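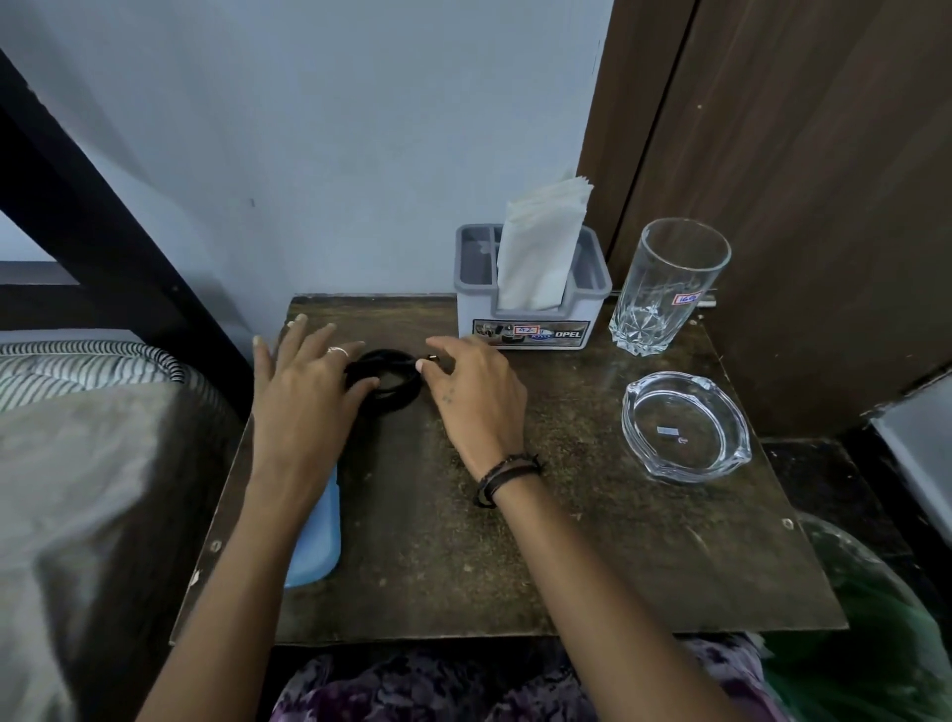 은행을 옮기려는데 자동이체랑 기존 계좌를 어떤 순서로 정리해야 할지 여쭤봅니다! 지금 쓰는 곳은 Hirvonen이라는 오래된 은행이고, 할아버지 때부터 온 가족이 거래해 왔어요. 창구 직원분들이 얼굴도 알아봐 주시고 로비에 걸린 옛날 금고 사진 구경하는 것도 정말 좋아하는데, 4월에 동네 지점이 문을 닫아서 이제는 버스를 타고 시내까지 나가야 합니다. 그래서 Skarkau 쪽으로 주거래를 옮기기로 마음먹었어요. 어젯밤에는 침대 옆 협탁 앞에 앉아서 둥글게 감아 둔 검은 케이블의 단자 끝을 만지작거리면서 한참 생각만 했네요. 서류를 펴 놓고 보니 생각보다 엮인 게 많더라고요. 월세, 통신비, 보험료, 헬스장까지 자동이체가 6건이고, 급여도 이쪽으로 들어옵니다. 거기에 만기가 3개월 남은 적금도 하나 있어요.

궁금한 건 이렇습니다. 새 계좌를 먼저 만들고 급여부터 옮기는 게 맞나요, 아니면 자동이체부터 옮겨야 하나요? 적금은 그냥 두고 입출금 계좌만 닫아도 되는지도 모르겠어요. 그리고 옛날 통장들(종이 통장이요! 할아버지가 만들어 주신 것도 있어요)은 해지할 때 반납해야 하는지, 혹시 기념으로 가질 수 있는지 아시는 분 계실까요? 은행 바꾸는 건 처음이라 좀 떨리기도 하고 은근히 신나기도 합니다. 경험담 무엇이든 환영이에요!

글쓴이: 느티나무길
등록일: 22/09/2025

답변 3개 | 오래된 순

Duygu Ağca
안녕하세요! 저도 재작년에 똑같이 했는데 글 읽으면서 그때 생각이 나서 반가웠어요. 저는 Cikedby에서 나왔고, 옮기는 데 두 달 잡았습니다. 넉넉하게 잡으니까 마음이 정말 편했어요. 제가 했던 순서를 그대로 적어 볼게요.

먼저 새 계좌를 만들고 소액을 보내서 입금과 출금이 다 되는지 확인했어요. 새로 만든 계좌는 이체 한도가 낮게 잡혀 있는 경우가 있는데, 월세가 한도보다 크면 곤란해지니 개설하는 날 창구에서 꼭 물어보세요. 그다음이 급여입니다. 회사마다 급여 계좌 변경 마감일이 있어서 저는 하루 차이로 한 달을 더 기다렸어요 ㅎㅎ 급여가 새 계좌로 한 번 들어온 걸 보고 나서 자동이체를 옮겼고요, 한꺼번에 하지 않고 통신비처럼 금액이 작은 것부터 했습니다. 출금일 직전에 바꾸면 그달 치는 옛 계좌에서 나갈 수도 있으니까 기존 계좌에 한 달 치 정도는 남겨 두시고요.

적금은 저라면 무조건 만기까지 둡니다. 3개월 남았는데 지금 깨면 이자가 너무 아깝잖아요! 다만 적금에 매달 들어가는 돈이 지금 입출금 계좌에서 빠지고 있을 거예요. 만기 때 원금과 이자가 그 계좌로 들어오게 되어 있을 수도 있고요. 그러니 입출금 계좌는 적금이 끝난 다음에 닫는 게 제일 깔끔합니다. 우대금리 조건에 급여 이체나 자동이체 건수가 들어 있는 상품도 있으니 약정서 뒷면을 한번 읽어 보세요. 만약 그런 조건이 있으면 급여를 석 달 늦게 옮기는 것도 방법이에요.

종이 통장은 저도 너무 궁금해서 창구에서 여쭤봤는데요, 해지 처리를 하고 사용할 수 없게 표시한 뒤에 그대로 돌려주셨어요. 은행마다 다를 수 있으니 처리하기 전에 "보관하고 싶어요"라고 먼저 말씀하세요. 할아버지가 만들어 주신 통장이라니 꼭 챙기셨으면 좋겠습니다. 저는 어릴 때 쓰던 통장 첫 장에 80이라고 찍힌 걸 아직도 가끔 꺼내 봐요. 세뱃돈 남은 거였을 거예요!

bullik_fan
Bullik 쓰세요. 앱이 빨라요. 자동이체는 그냥 하루에 다 바꿔도 됩니다. 저는 거의 2시간 걸렸나? 문제없었어요. 통장은 안 써 봐서 모르겠습니다.

 └ 느티나무길
 감사합니다! Bullik도 이름은 들어 봤는데 저는 창구가 있는 곳이 좋아서요. 그래도 하루에 끝내신 분이 있다니 용기가 나네요.

저녁산책
위에 Ağca 님이 거의 다 써 주셔서 저는 조금만 보탭니다. 자동이체 목록은 기억으로 적지 말고 지난 1년 거래내역을 뽑아서 보세요. 1년에 한 번 나가는 게 꼭 숨어 있어요. 저는 협회 연회비가 그랬고, 옛 계좌를 이미 닫은 뒤라 미납 안내문을 받고서야 알았습니다. 헬스장은 은행에서 바꾸는 방식이 아니라 헬스장에 직접 말해야 할 수도 있고요. 환불받을 데가 있으면 그쪽에 등록된 계좌도 바꾸셔야 해요. 그리고 해지하기 전에 거래내역을 파일로 저장해 두면 나중에 연말정산이나 월세 증빙할 때 편합니다. 오래된 은행이면 창구에서 옛날이야기도 좀 듣고 오세요, 그런 거 아는 분들이 점점 줄어서요.

 └ 느티나무길
 와, 1년 치 내역은 생각도 못 했어요! 방금 앱으로 뽑아 보니 도메인 갱신비가 하나 숨어 있었습니다. 적금 약정서도 찾았는데 급여 이체 우대 조건이 있네요. Ağca 님 말씀대로 급여는 만기 뒤에 옮기고, 새 계좌부터 이번 주에 만들러 가려고요. 통장 이야기도 여쭤보고 여기에 다시 적을게요. 다들 정말 고맙습니다!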